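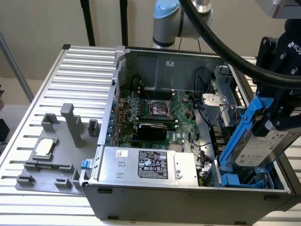
How do you keep a fresh wreath from dropping its needles before the holiday is over?

Hang it outside on a shaded door and mist the back of it every other day. Indoors, the heat dries it out in a week or two, and there isn't much you can do after that.

Fresh wreath going brown
Posted by Debora Gentile

I bought a 24 inch fir wreath at the Jollthorpe market and hung it on the front door the same evening. The door faces south and has a glass storm door in front of it. After nine days the bottom third has gone brown and I get needles on the mat every time someone comes in. I would like to keep it up until the first week of January if I can. Is it worth saving or should I buy another one? I also have a dried orange and eucalyptus garland on the mantel that I made myself, and that one looks fine so far.

Jasper Dewulf
The storm door is your problem. The sun comes through the glass and the space between the two doors gets very warm, even when it is cold out. Take the storm door panel out for the season if yours comes out, or move the wreath to the outside of the glass with a suction hook. Get one rated for more than the wreath weighs, and clean the glass with rubbing alcohol first or it will slide down overnight.

For the one you have now, lay it face down in the bathtub in a few inches of cool water and leave it overnight. Shake it off and let it drip before you hang it again. The brown part will not turn green, but the rest should hold longer. I cut the dead tips out and wire in short pieces of whatever is growing in the yard – holly, cedar, boxwood. Use green floral wire and push the ends into the back. Take off any ribbon before you soak it, as the red ones bleed.

If you buy another, bend a few needles first. They should flex. If they snap, it was cut too long ago.

Rianne Declercq
I gave up on fresh ones and use a grapevine base now. Mine has been on the door for 3 winters and I only change what goes on it. Pinecones and a plaid bow in December, then just bare twigs and white berries until February.

Henk Mertens
Agree with the soak. Anti-drying spray from the garden center helps too, but spray it outdoors and do it before you hang it, not after it has gone brown. Two light coats, and let the first one dry. Keep it off the berries, it leaves them cloudy.

Your garland should be fine on the mantel as long as the fireplace isn't lit under it. Dried eucalyptus burns fast. I would move it to the stair rail if you use the fire.

Debora Gentile
Thanks. The panel does come out, so I did that this morning and the wreath is in the tub now. We do light the fire most evenings, so the garland is going on the bookcase.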